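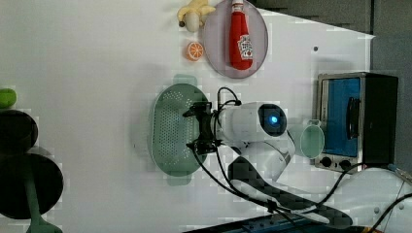 Thursday, after dinner

Got the arm talking to the new gripper at last! Khang had been right all along about the baud rate, and I owe him a coffee. The driver was opening the port at the old speed, getting nothing back, and quietly carrying on as if the fingers were there. One line in the config and they closed on command. I opened and shut them a good while longer than the test called for.

Setup notes, so I can put it back together if somebody needs the bench. Arm base is bolted to its usual holes. White tabletop, overhead light only, window blind down. Gripper cables come out of the top, loop over and follow the arm back to the base. I left the loop generous on purpose, and it still went tight when the wrist rolled past where I expected. Capped the roll in software for now. Xuân wants to make a proper clip for the last link so the loop can't wander, and I'd love that.

Kitchen things for this round: the green colander, the plate with the ketchup bottle on its side, banana, orange slice, the toaster oven over on the right. The colander is my favorite so far. It has a tab handle at each end and those are a great size for two fingers, but the whole thing is a pale green that nearly melts into the white table. The detector (I've been calling it Kistus, the name is sticking) puts its box nicely around the ketchup bottle and then goes vague on the colander. Sometimes it finds the rim, sometimes just a patch of the holes.

Things tried on that:

Turned exposure down. Helped a lot, the shadow under the rim gets darker and Kistus seems to like having an edge to hang on to. Exposure value is 800 now, written on the tape on the monitor too.

Labeled more frames. Mehwish and I got through 278 on Tuesday's recordings, which takes the whole set to 3,692. She is so much faster than me at this. She also caught that I'd been drawing the colander box without the handles in half of mine, so of course the grasp point was landing in the middle of the holes. Fixed those before retraining.

Tried a dark mat under everything. Works great for the colander and then the arm's shadow disappears, and I was using the shadow to eyeball height. Mat is back in the drawer. May try a gray one.

Motion. Approach from above, stop over the rim, come down in 5 mm steps. Slow as anything but I can hit the stop between steps and I'm not ready to give that up. First run with the old offset would have put the fingertips into the table (I was running with the height floor on, so it just halted and complained). The new fingers are longer and I hadn't changed the tool length. Changed it, measured it again with the calipers, changed it again. Second number is the one in the file.

After that it came down on the near handle and picked it up!! Colander swung a bit, held, went back down about where it started. I yelled loud enough that Gholamreza came in from the wood side to see what had broken. Ran it again for him and it missed by a finger width and pushed the colander toward the oven. Third go was good. So it's real but it isn't steady yet, and I think the wobble is in the camera mount. You can move that mount with one finger. Needs a second screw.

Oven is next after the colander. The door handle runs straight up and down, so the gripper has to come in with the wrist turned, and that's right where the cable gets short. Clip first, then oven. Nhung thinks we should teach the door by hand-guiding and skip planning it, and she has me mostly convinced. The path would be an arc and we only need the one arc.

Open items
- second screw for the camera mount, check the drawer of M4s before buying any
- cable clip (Xuân)
- raise the roll cap again once the clip is on
- push the retrained Kistus weights to the Umville share, the ones there are old
- rename the pose file, "test_new_new" is my fault
- ask Mehwish if she wants the oven recordings labeled door open and door closed, or just one box

Left the arm parked and powered down, e-stop pushed in. If you come in Friday and want to play with it, go ahead, just keep the height floor on and start with the colander. It's a lot of fun to watch.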